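Ginetti Lever Handle Set for Interior Doors

Sold by Nulico, door fittings and small hardware
Finish: satin silver-grey
Sold as: one pair with screws, spindle and fixing template
Delivery: from our store in Plukendale, usually in 3 working days

The Ginetti is our most ordered handle for bedrooms, studies and corridors. It is a short lever on a round plate, and it fits doors that open to the left or to the right. You do not need to choose the side when you order. The spring is inside the plate, so the lever comes back to the level position also when the lock in the door is old and tired.

Many customers ask us if a light handle is suitable for a dark door. In our opinion yes, very much. On dark brown or black paint the hand finds it quickly in the evening, and finger marks show less than on polished brass. For white doors we suggest to look also at the Escobedo, which has the same lever in matt black.

What you should measure before ordering

Please measure the thickness of the door without the old plates. The spindle in the box is made for doors up to 40 mm. For a thicker door write it in the order notes and we will put the long spindle, without extra cost. Measure also the old screw holes. If they are wider than the new plate, they will stay visible and must be filled and painted.

Fitting

You need a cross-head screwdriver and some 16 minutes for each door. Push the spindle through the lock first, then put both levers on it and turn the screws by hand until they hold. Tighten them only at the end, a little on each side. If the lever feels heavy, the screws are too tight – loosen them by a quarter turn and try again. Please do not use an electric screwdriver.
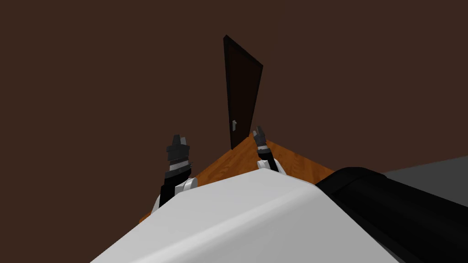 Care is simple. Wipe the lever with a soft damp cloth and dry it after. Do not use bathroom cleaners with acid, they make the finish cloudy and our guarantee does not cover this. Once a year you can put one drop of light oil where the lever enters the plate.

Customer comment

"I changed 13 doors in our guest house and only one needed the long spindle. Moushumi Gazi from the shop answered my email the same evening." Emiliano Montes

Returns

Unused sets can be sent back in their box. For questions about old locks, please write to Moushumi with the measures of your door. On Saturday the store is open until noon.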